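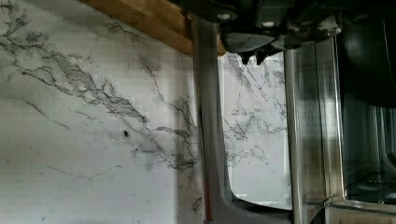 Gripper above a stainless steel countertop appliance, marble backsplash behind. Wrist view, Tisum kitchen trial.

Can it do the kitchen yet? Partly

Hivbridge has released results from its July kitchen trial at the Tisum test apartment. The arm attempted 1230 chore steps under one fixed policy, with no operator takeover allowed. It failed 248 of them.

Most failures came from contact with shiny or transparent parts. Polished steel returns highlights that move with the wrist, and clear panels return very little — depth estimates drift, and the fingers close early or off-center. Matte items such as sponges, towels and boxed goods gave far less trouble.

Speed is the other limit. A full counter reset averaged 503 seconds. Lewis Morrison, who ran the trial, puts his own time well under that and does not expect the gap to close with the present hardware. "The motion is fine. It waits too long before it commits," he said.

Wiping was scored separately. The arm covers flat stone evenly but still skips the strip behind appliances, where clearance at the wall is tight.

Next up is the Moffat shop floor, with 2 arms on bin sorting and the Pistano controller in place of the current one. The step log is available to subscribers on request.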